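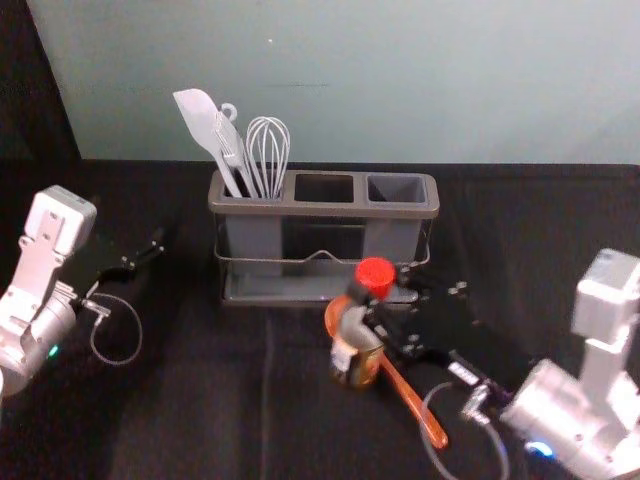
Spent the afternoon at the Gulline open day, where you can watch two robot arms tidy a kitchen at a pace that made me feel very good about my own washing-up.

Entry was free. Parking was 4 quid. The coffee was from a machine, and by some distance the least clever one in the building.

Our guide was Zewditu Wako, who has plainly been asked "will it take my job" 689 times this week and still smiled at the man in front of me when he asked it.

He was a dentist.

She told us sauce bottles are a pain. Slippery shoulders, top-heavy, and people at home never put them back in the same spot. I felt seen. 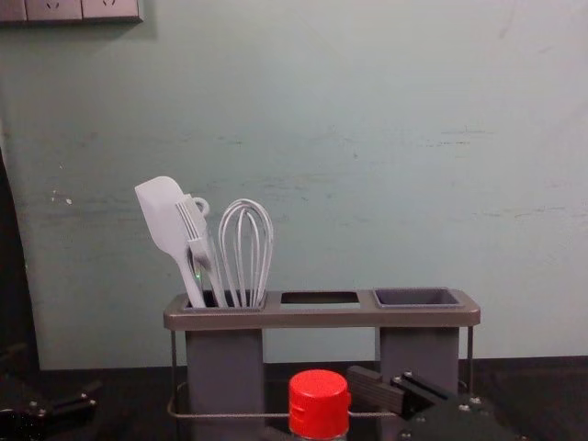

Someone's little boy wanted to know why the whisk goes in with the spatula when there are other slots going spare. Long silence from the engineers. Alina Vasiliu wrote it down.

Same boy asked if it does Lego. She wrote that down too.

They've logged 3,839 practice runs since December. I have been putting cutlery away for most of my life and still get the drawer wrong, according to my wife.

Next one is 8th February, 60 places, book through the Gulline site. Go early if you want a stool. Take your own coffee.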